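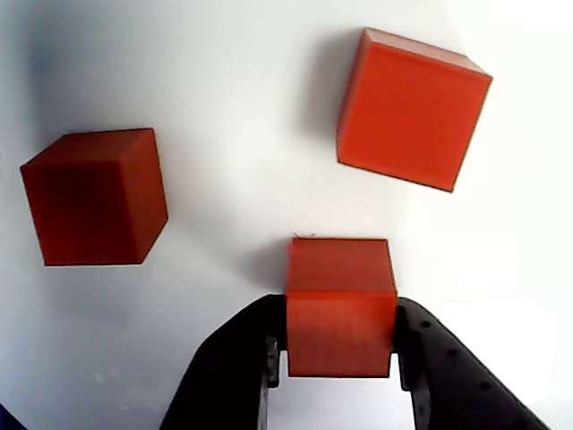
3.2 Coding menswear color from arrivals photos

Color words in gala coverage are a mess, and the menswear ones are worse. A burgundy tux in one outlet is "wine" in the next and plain "red" in a third. We needed one label per jacket, so coders worked from the photos first and read the captions after. Red gave the most trouble. In Figure 1 the cube on the left would go down as brick, the one at upper right as orange-red, and even there the thin top face of the upper-right one reads pinkish next to its front. A satin lapel does the same thing at the shoulder. Rule we settled on: code the largest flat area facing the camera, ignore highlights, ignore lapels unless they're in a contrast fabric (then a second code).

The sample is 353 arrivals photos from two galas, Vikdale and Sungate, pulled from the Zabala picture archive. Of these 118 show a man alone, full length or nearly so. Couples shots were kept for the wider study but not used in this section – too often the jacket is half behind a dress. Duplicates of the same guest from the same night were dropped before the count. Guests who changed for the after-party count once, for the arrivals outfit.

Two coders, Maëlys Cordier and Ingeborg Sauerland. Both worked on the same screens with the night-shift setting off, after a first try where one of them had left it on and nearly every gray came out as taupe. That round was thrown out. Codes were entered separately, then compared at the end of each batch of 30. Disagreements were talked through with the photo up, and if no agreement was reached the jacket went to "unresolved." Most of the unresolved ones are midnight blue vs. black. No suprise there. Midnight blue is sold as looking blacker than black under evening light, and under flash it goes either way.

We used four families: black/midnight, white/ivory, red (brick through orange-red), other. "Other" is a big bucket and we know it. Green velvet sits next to dusty pink, which is not ideal, but splitting further left cells too small to say anything about. Pattern was coded as present or absent. Brocade counts as pattern only if it can be made out at full-length distance.

Captions were handled in a seperate pass. For each photo we took the color word the writer used for the jacket, if any, plus any word of judgment in the same sentence (daring, safe, sharp, fresh and so on). Brand credits noted but not analyzed here. A good share of the black tuxedos get no color word at all, just the designer and maybe the shoes. Red jackets, the opposite – color nearly always first, often before the name of the wearer. Whether that is the color itself or simply the fact of not being black can't be settled with this sample. White dinner jackets would be the obvious comparison, but at Sungate the dress code allowed them outright and at Vikdale it did not, so the two nights can't be pooled on that point.

One more limit. Photographers at Vikdale shot against a pale step-and-repeat wall, Sungate used a dark one. Pale walls throw light back on to the cloth. We did not correct for this. Sauerland recoded the Sungate reds against a gray card on screen and moved a few from brick toward orange-red, none out of the family, so the family-level results in Section 4 stand. Shade-level results from Sungate should be read with care.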